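moving the Cestard intake forms off the old template engine today, posting as I go
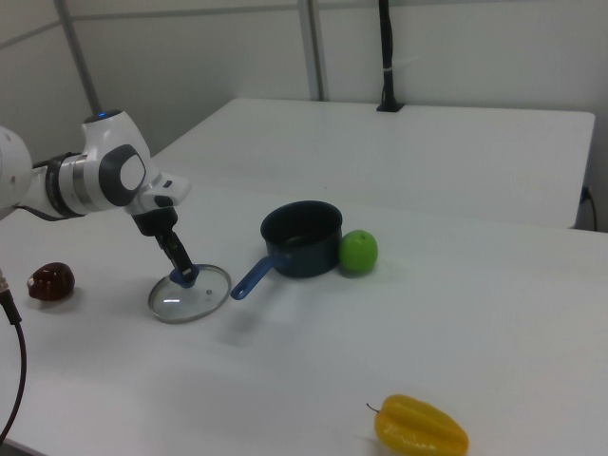
white arm, small blue light on top

ok so. the form has 40 fields. old engine let you put the validation right in the template, new one wants a class per field type. fine. I only have 7 types

first gotcha – the class name has to match the folder name EXACTLY, case too. PhoneField in phonefield/ just silently renders nothing. no error no log

second one. required fields. the flag in the admin screen is ignored if your constructor sets it. lost most of the morning to that

also the date picker posts back in the server locale and not the page locale. so Orkville office gets day first, everyone else month first. same form!! I now convert it by hand before validate() runs. ugly but whatever

Truvon plugin people: do NOT upgrade past version 4 untill you've renamed your old handlers. it loads both and the submit fires twice. we had duplicate rows going back to September

cleaning those up with a script, matching on email + timestamp. will post it if anybody wants it

encoding one for the pile. the name Çetinkaya came through as two junk characters and then inkaya. wait no, junk and then etinkaya. database was fine, the mail step was sending latin-1. set the charset header on the message, not on the page

8 templates done, the long one left. it has the repeating section and I have no idea how you bind a list in this thing

got it to bind. you name the inputs with an index in brackets and start at zero. if theres a gap in the numbers it drops everthing after the gap. so deleting a row in the middle means renumbering in script before submit

renumbering works. checkboxes still don't come back if unchecked, going to try a hidden input with the same name

hidden input works – has to come AFTER the checkbox tho

pushing to staging now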